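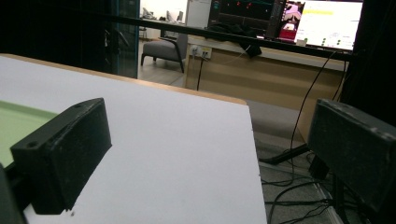 Bench notebook, Brekanow packing cell
2019-02-27

Good day. Writing this up while it's fresh, and longer than usual, as the people on the late shift asked for more than a line in the log.

Ran the Nudia program on the kit trays from the start of the morning until lunch. 578 picks, 17 misses. That's the best we've had! In September we were happy to get through a single tray without somebody reaching for the stop button. Of the misses, most were the small flat bags that slide when the fingers close. The boxes are basically solved, and the bottles are good as long as they stand upright.

Finger pads: the matte black ones are scuffed and speckled with pale dust. I wiped one set with a dry cloth and left the other alone to see if it matters. Can't tell yet. The roughness might be helping, so please don't sand or polish them until we have a few days of numbers. Screws checked, all snug.

Board: keeping the big white one. The gray one looked nicer but the clear bags vanished on it. The wood strip along the far edge has earned its place too, a bag that gets pushed now stops there. If you move the board, line it up again with the pencil ticks and run the short check (menu 3, then "edges") before any real work.

Now the part I wanted to get down properly, which is how the work has changed for us on the floor.

Before, a kit shift was standing at the bench and filling trays by hand, hour after hour, same reach to the same bins. I did it for years and my right shoulder still knows about it. Now one person sets up the parts, starts a run, and watches two screens. Plots on one, the job on the other. You'd think it would be dull. It's not! You start to see trouble in the lines before it happens. When the grip force trace gets a little sawtooth in it, a slip is on its way, and twice today I paused in time and just turned the bag around. The late shift spotted that pattern before I did, and credit to them, it's going into the training sheet.

What people have told me in the past few weeks, good and bad, more or less in their words:

"My hands don't hurt when I get home."

"I miss talking across the bench." (I do too. With four of us filling trays there was always a conversation going. Now whoever is on the cell is on their own at the desk.)

"I want to know how to fix it, not only how to call someone."

"It stops and I feel like it's my fault."

That last one bothers me. A stop is the machine asking for help and nothing more, and we shouldn't be counting stops against whoever happens to be sitting there. I've asked for the operator column to come out of the stop report. It'll be gone in the next version from Aravena. In the meantime leave it blank.

On the fixing: yes, absolutely yes. I'd like everyone on kits to be able to change finger pads, re-teach a bin position and restart after a stop without waiting for me. I went through the pad change this morning with the early crew, and the slowest go was still quick. It's two screws on the pad. The teach routine takes more practice, but the people who packed by hand are better at it than I am. They know where a bag wants to be held. One of them moved the pick point on the foil pouch a finger's width toward the seam and the misses on that part stopped, just like that. I had been fiddling with the speed for two days.

That's the thing I keep telling the office. The packing knowledge is in the people, and the cell gets better every time one of them gets to put it in. Please keep writing your ideas on the sheet by the monitors, even the half-baked ones.

On company: we're trying pairs from next week. One on the cell, one on the odd orders bench, pulled up close so you can talk, swapping every 30 minutes. The odd orders have grown a lot since Oscombe started sending the mixed boxes, and those are no job for the robot. Too many shapes, gift wrap, handwritten notes. So there is still plenty of hand work, and it's the more interesting kind. Nobody's hours have changed, and I've asked for that in writing so we can pin it up.

Cables: I know. There's a tangle on the carpet under the desk and past the board, and it gets worse each time we add something. Ordered floor channel in the long lengths. Until it's in, walk around by the glass side, and don't drag a stool through there. Stand legs are a trip hazard as well, I'm going to put yellow tape on them.

Black cloth stays with the cell, we need it when the afternoon glare gets bad. If you take it for something else, bring it back.

Numbers for the log
Picks: 578
Misses: 17
Stops needing a person: 9
Longest stretch without a stop: 63 minutes

Those 63 minutes were wonderful, by the way. I got the whole parts rack relabeled, something I've been putting off since we moved in here, and kept glancing back at the screen expecting it to be red.

To do
- Slower finger close on flat bags, try it on the small ones first
- Second pick point for bottles lying down
- Wipe test on pads, same set each morning, write the misses next to it
- Ask Aravena if the stop sound can be changed. It's horrible. Several people have asked for something softer, and one suggested a doorbell, which I'm all for
- Larger text on the job screen, hard to read from the odd orders bench
- Training sheet: add the sawtooth sketch, add pad change, take out the old homing steps
- Print the restart steps and put them where you can reach them sitting down

Late shift: bins are filled for the first two orders. The third has the new pouch in it, which hasn't been taught yet. Have a go if you feel like it, save it under a new name, and write down what you tried. If it won't behave, pack that one by hand and leave me a pouch on the desk.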